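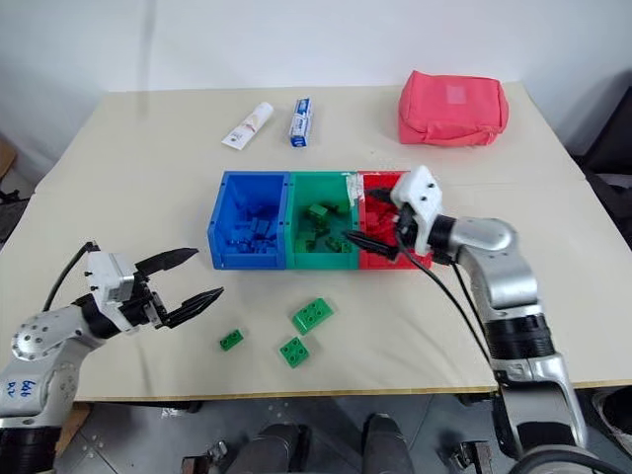 Toy bricks sorted by color in blue, green and red bins.

Stop Making Us Sort the Trash Twice

Mellville wants every household to move from one recycling cart to 3 by May. Paper goes in one, metal and plastic in another, glass in the last. I think the town council should drop the plan.

I have nothing against sorting. I rinse my cans and flatten my boxes. But the hauler's plant in Jomthorpe already separates mixed loads, and we pay for that work in our monthly bill. The new plan adds $25 a year to that bill and leaves the plant running as before.

Space is a problem too. There are 2717 homes on the collection route. Many of the ones near Pichon Street have no garage and no side yard. Those carts will end up on the sidewalk, where people with strollers and wheelchairs have to get past them. 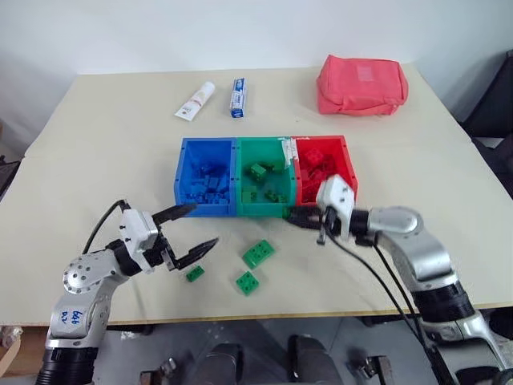 What the town should do

Put shared glass bins at the grocery store and the library. Glass is what spoils a load of paper, so take the glass out and leave the rest alone. Warora did this with bins at two parking lots and kept its single cart.

If the council still wants separate carts, it should try them on 200 homes first and publish the costs. The rest of us can wait for those numbers.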